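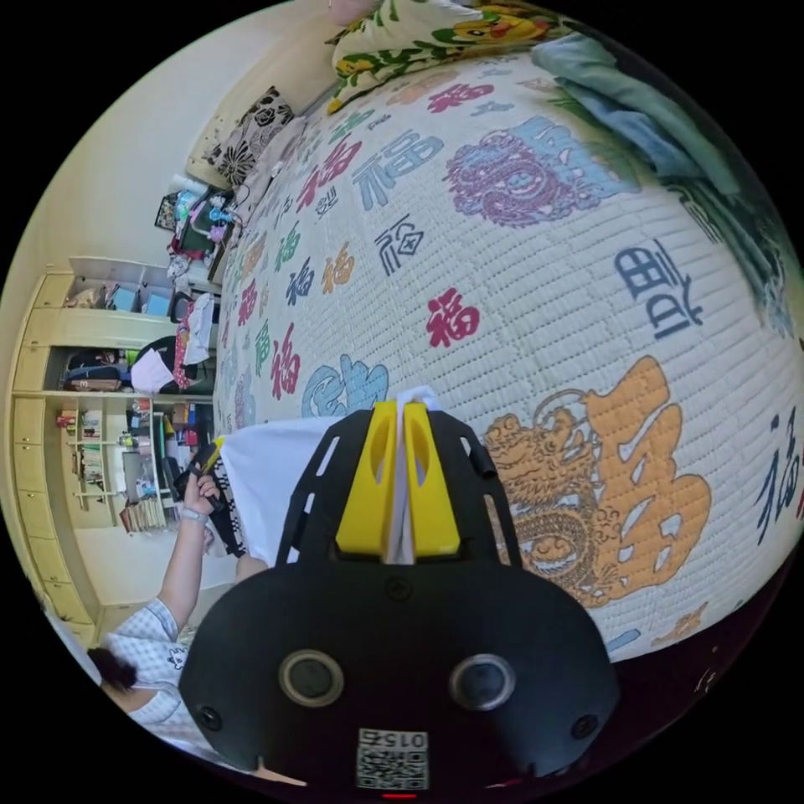
Why does my quilted bedspread keep sliding off to one side in the night?

Most of the time the cover underneath is doing the sliding. A quilted bedspread is stitched and fairly heavy, and when it rests on a smooth sheet with nothing to hold on to, every turn you make in your sleep nudges it a little further towards the side you get out of. Smooth out and anchor the layer beneath and the bedspread generally stays where you left it.

Ticket 148
Subject: Bedspread won't stay put, and lumps in the quilting
Product area: Bedding, quilted covers
Status: Closed

Customer, first message

Hello there. I hope I have the right department, as the menu gave me a choice of "sleep surfaces" or "soft furnishings" and I wasn't sure which one a bedspread counts as. I bought a Plondden quilted bedspread from your shop in December and I do love it, it has made the spare room look so cheerful. The trouble is that it wanders. I make the bed properly in the morning, and by the next morning one side is nearly on the carpet and the other barely covers the mattress. Also, since I washed it, the filling seems to puff up in some squares and go flat in others. Is it faulty, or am I doing something silly? I would be sad to send it back.

Husby bedding support, reply

Hello, and thank you for such a nice clear message. You're in the right place (soft furnishings comes to us as well, so either button would have done). I'm very glad the bedspread has cheered the room up, and I don't think you're doing anything silly at all.

Before we talk about faults, could you tell me a few things when you have a minute?

What is directly under the bedspread? A sheet, a blanket, a duvet?
Is the mattress in one of our covers or somebody else's?
How did you dry it after the wash?
Does it slide on nights when the bed is empty?

That last one sounds daft, I know, but we did once have a bed that stood on a sloping floor, and it took us four messages to get to the bottom of it.

Customer

No slope that I know of! It's an old house, though, so I put a marble on the boards by the bed to be certain and it stayed where it was. Under the bedspread there's a flat white sheet, the big sort, left loose because I like to be able to kick my feet out. Then the mattress with a Rirnano protector, the shiny wipeable kind. I dried the bedspread on the line, folded over double, and brought it in before the rain. I've been sleeping in there myself since my back has been bad, so I can't say about empty nights. There is also a folded blanket that lives on the bed and gets pushed about, if that matters.

Husby bedding support, reply

It does matter, and so does the shiny protector, so thank you for both. And full marks for the marble.

I think what you have is three slippery layers one on top of the other. The protector is smooth, the loose sheet glides about on it, and the bedspread goes along for the ride. Would you try this for a few nights?

1. Strip everything back to the protector. Lay something with a bit of grip over it. An old cotton blanket is lovely for this, or a brushed cotton underblanket if you have one in the cupboard.
2. Put the flat sheet over that and tuck it in firmly along both long sides and at the foot. To get the corners square, pull the hanging part of the sheet up on to the top of the bed, tuck in what is left below, then let the flap down and tuck that in too. If you want to be able to kick your feet out, leave the last bit by the foot loose on your own side only.
3. Lay the bedspread on with the same drop on each side. Stand at the foot of the bed and look up the length of it, it is much easier to judge from there than from the side.
4. Keep the folded blanket on a chair overnight, or lay it flat across the foot. A heap on one side pulls the cover towards it.

As for the lumps, my guess is that the filling was still damp when it came in. Line drying folded double is fine for a sheet but slow for quilting, and the inside of the fold can hold water long after the outside feels dry. Open it out flat over an airer in a warm room and leave it for a full day, turning it over halfway. Then go over the flat squares with your palms, pressing gently from the stitching in towards the middle. A bit of puffiness between the lines of stitching is how these are meant to look, so please don't try to iron it away.

Customer

I did all of that on Sunday, apart from the underblanket, because I couldn't find it. I used a thin fleece throw. The first night was better. The second night it had gone again, with the fleece rolled up like a sausage under my knees! The lumps are a good deal improved, I'm pleased to say. There are only 2 squares near the pillow end that still feel thin.

Husby bedding support, reply

Oh dear, the sausage. Fleece will do that, I'm afraid, it clings to the sheet and lets go of the protector. Please swap it for anything woven in cotton, even an old tablecloth. It should be large enough to tuck under the mattress on both sides, and it's the tucking that stops it rolling.

If you'd sooner buy something, Lehtinen make a plain cotton underblanket which we keep in stock, but do have a rummage first. I would hate you to spend money on a thing that is probably at the back of your airing cupboard.

For the thin squares, give the bedspread a good shake from the pillow end, holding it by the two corners, and then another turn on the airer. If they still feel thin after the next wash, write back quoting this ticket and we will look at a replacement. Your guarantee isn't affected by having washed it.

Customer, 14 June 2018

Sorry for the long silence, my back got better and I moved out of the spare room and quite forgot to write. The underblanket was in the suitcase on top of the wardrobe, goodness knows why. With that tucked in, the bedspread didn't budge for the rest of the time I slept there. My sister has stayed since and she is a dreadful fidget, and it was only slightly askew in the morning. It has been washed again too, dried flat this time, and I can't find the thin squares any more. Thank you a 1,000 times for being so patient with me.

Husby bedding support, closing note

What a lovely message to get. I'm so pleased about your back, and about the suitcase. I've marked this as solved, and the ticket can be reopened from the link in your email if the squares go thin again.

Internal note: no fault found. Cause was loose sheet over wipeable protector. Damp filling after folded line drying, cleared with flat drying. Suggest the care leaflet says "dry opened out" in the washing section, as it currently only says "line dry".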